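Training a push policy from relabeled play: the short version

Tue 15 February

A few people wrote to me after the last post asking how to get from "I have a pile of messy teleop recordings" to "the arm pushes the block I named to the place I named." I've now done it twice on our own table, once badly, so I'm going to write up the second go. The project is called Solora, and if you see that name in the config files below, it's just us.

You'll need an arm that takes Cartesian velocity commands, a fixed camera, some blocks, and a way to drive the arm by hand (I like a 3D mouse, a gamepad is fine too). I'm assuming you can already stream images and commands with matching timestamps. If you can't, fix that first. I lost most of a week to a camera clock that drifted, and every push in that data looked as if the block moved before the rod got there!

Step 1: Cut the problem down to a plane

Lock the height and the wrist orientation and let the operator control x and y only. It feels like cheating, but pushing is a flat problem and you want the policy spending its effort on contact. Set the height so the rod clears the board by a hair and then check it at all four corners, because no board is as level as you think it is. Ours was fine on three.

Step 2: Collect play, with no tasks

Sit down and push stuff. Don't read instructions off a list while you do it. When I gave myself tasks, I drove straight to the goal every time, and the policy never saw what a missed push looks like or how to get around to the other side of a block. Aimless driving gives you all of that for free. Bunch the blocks up, split them apart, nudge one off another.

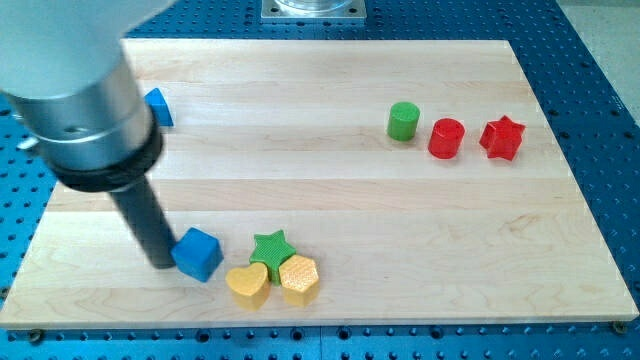
The rod against the blue cube, with the yellow heart, yellow hexagon and green star packed together beside it.

Tight bunches like that deserve extra time. Pushing a lone block across open board is easy and the policy picks it up early, but a push into a group moves several things at once, and that's where my first model fell apart. I'd spend a good third of your driving on them.

We ended up with over 131 minutes of play. More would be nice, but get through the whole pipeline once before you go back for more.

Step 3: Label after the fact

Chop the recordings into short overlapping windows. For each one, watch it and type what got done, the way you'd say it to a friend: "push the blue cube into the yellow heart," "slide the red star away from the red cylinder." Skip the windows where nothing worth naming happens. I finished with 1,677 labeled windows and a sore wrist.

Two tips here. Say the color and the shape every time, since a set with more than one green or yellow piece makes "the green one" useless. And mix up your verbs on purpose, or the policy will only listen when you say "push."

Step 4: Train

Plain behavior cloning is enough to start. Image plus sentence in, x-y velocity out. I used the small Stultard backbone (our in-house one, any modest image encoder should do) with a frozen text encoder, and predicted a chunk of 6 actions at a time. Single-step prediction made the arm dither next to a block — it would hover there, twitching, and never commit.

Hold out whole recording sessions for validation. If you split by window, the overlaps leak across and your numbers will look wonderful and mean nothing.

Step 5: Test it like you mean it

Write your test sentences before you look at any rollouts, and shuffle the layout by hand between trials. Score on where the block ended up, and put the distance threshold in your notes so you can't fudge it later. Keep the failures on video too. Mine mostly came down to the rod picking the wrong side of a block, and going back for more play of the arm circling around things helped more than any change to the network.

Configs and the labeling script are in the Solora folder on the downloads page. The next post will cover correcting the policy by voice while it's running, once I've fixed the microphone.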